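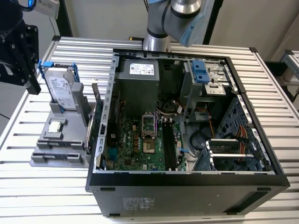

Styliani Triantafyllou
Dataset maintainer, Jedero project

Jedero desktop assembly demonstrations

Jedero is a set of demonstrations in which a person drives a robot arm by remote control to put parts into a desktop computer. It was recorded for training and testing policies that learn from demonstration. The card covers the October 2023 release.

Setup

The tower lies on its side on a slatted bench with the side panel off. Parts wait in a grey fixture tray to its left: the hard drive upright in its blue caddy, the processor in a recessed pocket. The view is from a fixed camera. Please don't move the tray if you rebuild the cell, as the start poses are given relative to it.

Tasks

cpu_place: pick the processor from the pocket and set it in the open socket. The load plate starts raised.
drive_insert: pick the drive by its caddy and slide it into the cage.

Contents

98 episodes were recorded and 93 kept. Of those, 69 are drive_insert and the rest are cpu_place. The five left out had gaps in the joint log. Failed attempts are kept and marked success = 0.

Each episode folder holds the video, joint positions, gripper opening, operator commands and a short notes file. Commands are logged at 10 Hz. Video and joint data share one clock.

Known problems

Notes from August use the old task name "hdd_in". Read it as drive_insert.
Operators differ in how long they pause before letting go of a part. We did not trim these pauses.
No force readings are included.

Loading

Use the reader in tools/stergiou. The older Dorus reader drops the last command of every episode and should not be used.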